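Supper at Giltalthorpe
Boxed Murder Mystery Dinner for 6 to 10 Players
From Plandel Party Games
Item no. 641
In stock

If you have ever sat through dinner with your own family and thought "one of these people is up to something," we have a box you will enjoy. Supper at Giltalthorpe is a full evening of play for grown-ups, with a script, a victim, a good deal of shouting across the table and a killer who doesn't know it until the second course.
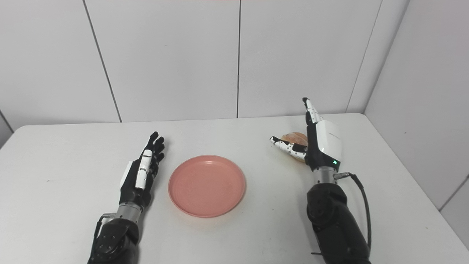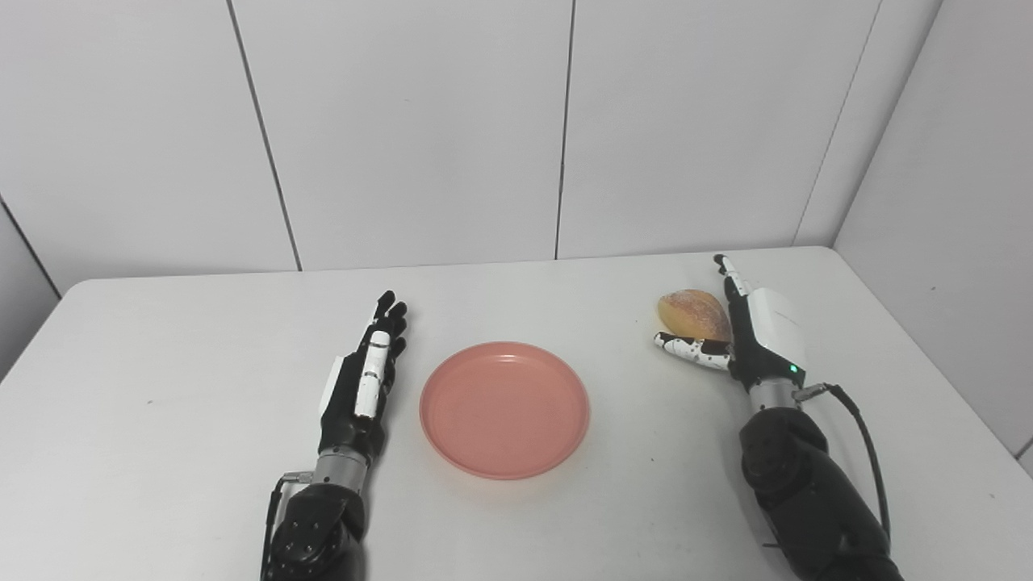

A round pink plate on the white table, both pictures.

The story

Giltalthorpe is a drafty old country house with more doors than it needs, and old Mr. Skoryk has invited everyone he ever quarreled with to come and eat with him. He doesn't make it past the soup. The guests are snowed in, the telephone is out, and somebody has been at the cabinet where he kept the Clesilon letters (you'll find out about those in Round Two, and please don't let the kids read ahead and tell you).

Our writer, Fanni Somogyi, spent years performing in dinner theater before she came to us, and she writes parts the way an actor likes them, with something to hide and at least one good insult. There are no walk-on roles. Even the shy cousin who says she only wants to watch will have a secret by the time the bread goes around, and in our experience she's the one you have to look out for!

What's in the box

Host guide, with a menu plan and a timetable for the evening
10 character booklets, each sealed
24 clue cards in four envelopes
The Clesilon letters, printed on cream paper and folded by hand
Floor plan of the house
Name badges and pins
Invitations with envelopes
Accusation slips and the final sealed solution

Food and drinks are up to you. The timetable is written for a three-course meal, but plenty of people play it over pizza, and the host guide has a page on how to do that without losing the soup joke.

How the evening goes

Send out the invitations a week or two ahead so your guests can think about what they'll wear. When they arrive, hand each person a badge and a booklet. Everyone reads the first page only. You then have four rounds of play, with a clue envelope opened in each, and between rounds people are free to wander off into corners and make deals. After dessert, each guest fills in an accusation slip, and the host opens the solution.

The host can play too. Cor Geerts, who edits our games, is firm on this point, having spent too many of his own parties standing by the stove while everybody else had the fun. The host guide never gives away the killer, and the solution stays sealed until the end.

Playing with a smaller or larger group

Six players is the least you can get away with. The host guide marks which four parts can be left out, and what to do with their clues. If you have more than ten coming, let two people share a part as husband and wife or as business partners. It gets noisy, but it works very well.

Details

Players: 6 to 10
Ages: 16 and up
Playing time: 2 to 3 hours, depending on how long your guests talk
Language: English
Box size: 12 x 9 x 2 inches

Please note that copies from the first printing have a mistake on clue card 17, where the clock should say ten past nine. If yours says ten past eight, write to us and we will mail you a new card at no charge.

What customers say

"My husband was the killer and he lied to my face for two hours. I'm still a little bit proud of him. The letters are beautiful." Csenge Szalai

"Good story, and all the clues were fair once we looked back at them. I would have liked the booklets in bigger print, as we had candles on the table and some of us are not so young." Botond Borbély

"Played it with eight in September. We are ordering the next one." Máté Pálfi

Returns

Unopened boxes can be sent back within 30 days. Once the booklets have been unsealed we can't take the game back, though we'll gladly replace anything that is missing or damaged.

Page updated 04/06/2018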